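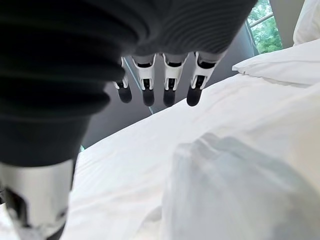 What did the grant pay for in this reporting period?

The second half of the leak survey in the Modley district, the purchase of two correlating loggers, and the first four valve replacements on the Gunn Street main.

Progress report, Burkau Water Loss Reduction Project
16 February 2021

1. Status

Field work is on schedule in Modley and behind schedule in Tamance. Spending is below plan for the period, entirely on account of the delay in Tamance. No change to the total grant amount is requested. A change to one milestone date is requested in section 5.

2. Leak survey

The Modley district was divided into 20 survey blocks. All blocks have now been walked at least once, and blocks with a high night flow were walked twice. Surveying was done between midnight and 4 a.m., when customer demand is lowest and leak noise is easiest to separate from normal use.

Seven leaks were confirmed by excavation. Five were on service connections and two were on joints in the cast iron main. All seven have been repaired. The largest, on a joint near the Gunn Street pumping station, had been draining into a disused storm culvert and left no wet ground at the surface.

One suspected leak was excavated and not found. The noise came from a partly closed valve. The valve has been fully opened and the crew now checks valve positions in each block before logging starts.

3. Metering

The inlet meter for Modley was recalibrated before the second round of walks. It had been reading low at flows under the rated minimum, so the night flow figures in our previous report are understated. Corrected figures are in Annex A and should replace the earlier table.

The outlet meter has not been recalibrated. Its chamber floods after rain and the sump pump needs a new float switch. The switch is on order.

Customer meters were not part of the original scope. Comparing billing records with the district totals suggests that under-registration in older customer meters accounts for part of the remaining loss. We have not tried to estimate the share and would want a sample bench test before doing so.

4. Valve replacement

Four gate valves on the Gunn Street main were replaced. Each required a planned shutdown with written notice to customers. The third shutdown ran past the notified time when the existing flange bolts sheared and had to be cut out. Replacement bolts are now carried on the truck in both sizes found on this main.

As-built sketches have been entered in the network map. Two valves were found in positions different from those on the old drawings, and the drawings have been corrected.

5. Tamance district

The boundary of the Tamance district is not yet tight. A pressure zero test was carried out and failed: pressure fell to a low level and then held, which points to an open connection with the neighboring zone. The likely location is an unrecorded cross-connection south of the rail line. A 3000 mm deep trial pit is planned at that point, subject to a permit from the rail operator.

Until the boundary is closed, inlet readings for Tamance cannot be used to calculate losses. We therefore ask that the milestone "Tamance baseline established" be moved to July.

6. Next period

Work planned for the next period consists of the trial pit and closure of the Tamance boundary, repair of the outlet meter chamber in Modley, and a repeat of the night flow measurement in the blocks where leaks were repaired. The financial statement is in Annex B. Invoices for the loggers are attached to it.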